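How I work out what my water bill is really charging me

I spent way too long ignoring my water bill, and then one September it jumped and I finally sat down with a pencil. The method I ended up with takes one cup of coffee, and you only need the bill, a calculator and a bit of patience!

First, find the fixed charge. Mine is listed as "service availability" (yours might say base fee or meter charge). You pay it even if you never open a tap. Write it down and set it aside.

Next, look for the units. Our utility here in Skorncombe bills per 1,000 gallons, but plenty of places use cubic feet, so check the small print before you compare anything with your cousin's bill in Wornau. I made that mistake and sent a very grumpy email.

Now find the blocks. Most bills have a cheap first block and then a pricier one. Ours switches at 6 units. Multiply the units in each block by that block's rate, add them up, and add the fixed charge back in. If your total doesn't match the bill, look for a sewer line, which is often worked out from the same meter reading.

Then do the part I like best. Take the whole bill and divide it by the units you used. That's your average price. The rate on your last block is your marginal price, meaning what one more unit would cost you. My average was way above my marginal, so the fixed charge was eating most of my money and shorter showers were barely going to help. Kadri Zariņš from my street got the opposite result with her big garden, and she saved $80 over a summer by watering less.

Keep the numbers in a notebook, one line per bill. After a year you'll see the pattern. 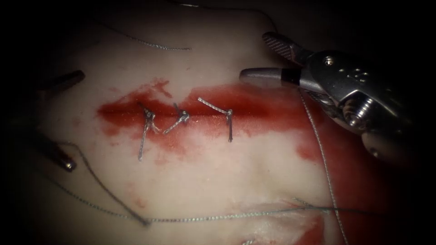 Red-stained incision on a pale synthetic tissue pad, with three interrupted sutures. 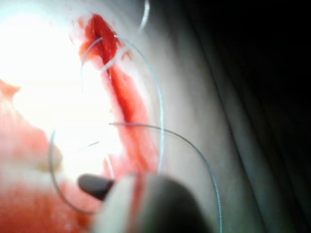
Issue 6, page 80

If your rates change halfway through a billing period, split the units by days and run each part separately. It's fiddly, but it works fine (thanks to Ojārs Strazds for writing in about that one).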